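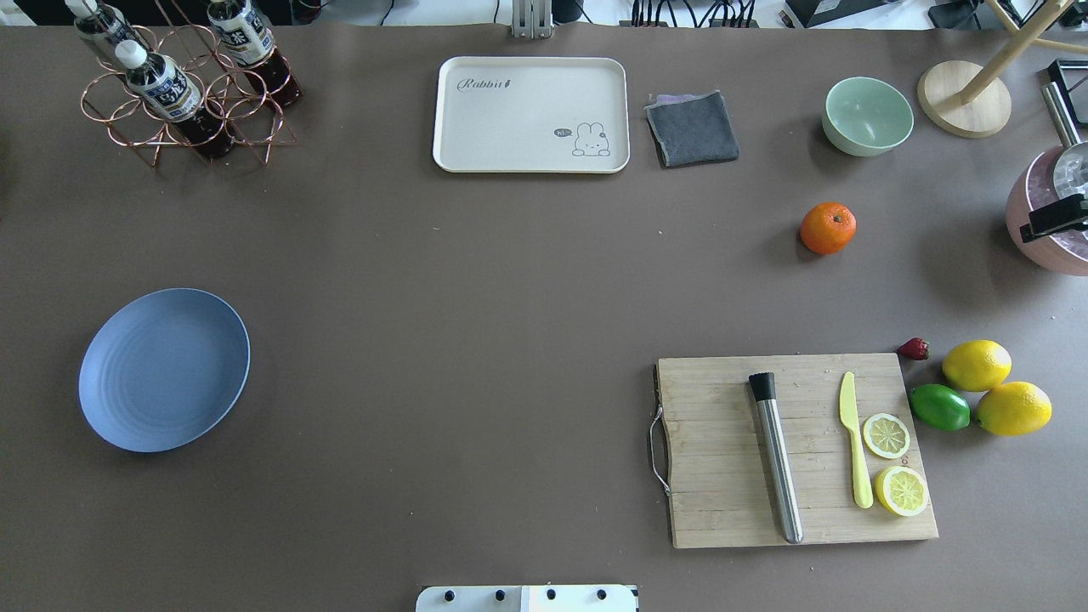
Figure 1. The test table with the copper-colored wire bottle rack (three bottles in it), the cream Rabbit tray, the folded cloth, the mint-green bowl and the wooden stand.

Where Do Things Go? Storing Small Items on a Shared Table
Project report, Household Design II
Bergþóra Bundgaard
Sep 6, 2021

1. Background

The assignment was to pick one surface that several people use and find a way to keep it usable. I picked the tea table in our student house, which we call Ninalura after the name on the old mailbox. The table is used for drinks, homework, sewing and now and then a board game. Everybody wants the middle of it and everybody leaves their things there.

My question was simple. If the things that live on the table all get a fixed place along the sides, does the middle stay clear for longer than it does when people put things down wherever they like?

2. The items

I limited the project to things that can stand or lie on the table without a drawer or shelf. The main ones are in Figure 1.

The bottle rack is made of wire bent into rings that lock together. It holds the bottles at an angle. We use it for bottled drinks, and two of the ones in the figure show a dark reddish-brown drink that looks like tea. A rack like this takes up more room than bottles standing upright, but it keeps them in one group, and a group is easier to put back in the right spot.

The tray is a rectangle with rounded corners and a slightly raised rim. It has the word "Rabbit" on it and a small drawing of a rabbit saying "hi". I chose it for keys, pens and loose change. The rim is low, so it works for flat things and badly for anything round.

The cloth is dark gray and is kept folded in a square next to the tray. The bowl is for fruit or wrapped candy. The wooden stand has a round base, and the poles go up from there. Its base is small for its height, so it needs a corner where no one reaches across it.

3. Method

I made two layouts and gave them working names so I could keep my notes apart. Jestomness was the free layout, where people put the items wherever they wanted. Morin was the fixed layout, with the rack in the back left corner, the tray and cloth beside each other at the back, then the bowl, then the stand on the far right.

Each layout ran for 14 days in April. The house has eight people in it and all of them agreed to take part. I checked the table at set times and wrote down two things: whether a person could open a large notebook in the middle without moving anything, and which item was in the way if they could not. In total I made 226 checks. I typed the results into a spreadsheet I called Civix.

I didn't tell people off when they left things out, and I put the items back once a day in the evening.

4. Results

The middle was clear more often with the fixed layout. The difference was largest in the mornings and small after dinner, when the table is in use anyway.

The bottle rack hardly moved in either layout. People took a bottle out and left the rack alone. The bowl moved the most. It was carried to wherever somebody was sitting and it stayed there, in both layouts. The cloth was returned to the right place but often not folded, and unfolded it covers enough of the table to count as being in the way.

The tray did its job for keys. Pens were less successful – most of them ended up beside it.

The stand was knocked over once during the free layout, when it had been put near the front. In the corner it stayed up.

5. Problems

The order of the layouts may have affected the results. The fixed layout came second, and by then people knew what I was checking. I also missed several late checks because I was asleep. The total time I spent at the table, including setup and notes, was almost 720 minutes, and my sitting there probably kept some people from leaving things.

6. Changes I would make

I would give the bowl two allowed places, one at the back and one at the right-hand side, because one place did not match how people use it. I would try a deeper tray for the pens and keep this one for keys. The rack can stay where it is.

The house voted to keep the Morin layout through the fall, with the bowl exempt.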